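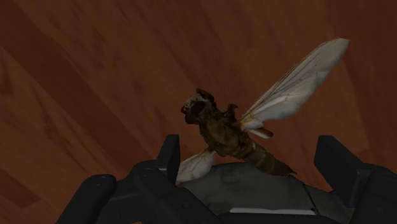 Trekis Sim Bench, with the Natural Objects Pack: a happy review

I've been using Trekis for two months now and I keep telling people at work about it, so I may as well write it down. It's a simulator for trying out robot grasping before you go near a real arm. You pick a gripper, pick a surface, pick something awkward to grab, and off you go. I started in December with the free trial, which gives you blocks, mugs and a few bottles. Fine for learning the menus. Then I bought the Natural Objects Pack and lost an entire weekend to it!

The big winged insect is my favorite by miles. If you've only ever planned grasps on boxes, a thing like this is a wonderful shock. The wings stick out on opposite sides, the body is fat in the middle and tapers to a sharp little point, and there's no obvious place to put two fingers. The model itself is lovely, too: bumpy blotches on the thorax, fine dark veins running along the wings, ragged edges where you'd want them. I keep it on the wood surface because the grain gives me something to judge angles by (and because I like how it looks, okay).

My usual routine is to set up a pose with the two-finger gripper, save it, and then nudge the approach by tiny amounts to see what changes. Saving is quick and the replay tool is terrific. You can scrub back to any moment and start again from there, which has spared me a lot of muttering. I've got 60 saved poses in one project and it still opens without a fuss on my four-year-old laptop.

Manee Noiphan, who sits across from me, uses Binau for the same kind of job and let me borrow her login for a few evenings. Binau has better reports, no question. It's also slower to set up, and its object library is mostly packaging. If you pack cartons for a living, get that one. For odd shapes I'd go with Trekis every time.

Now the grumbles. The default lighting is too dim for dark grippers. Black fingers on a dark palm turn to mush near the bottom of the view, and I end up dragging the lamp slider up at the start of every session. There ought to be a way to keep that setting. Search is poor as well: the pack has 1237 objects and typing "wing" gets you a chicken wing before anything with six legs. And the manual's chapter on contact settings is thin, so plan on some trial and error there.

Price is $25 a month with the pack included, and you can cancel from the account page. Support answered my one question the same afternoon.

4 stars out of 5 from me, and the missing one is for the lamp slider. Next up I want to try the seashells, which look horrible to hold. Can't wait.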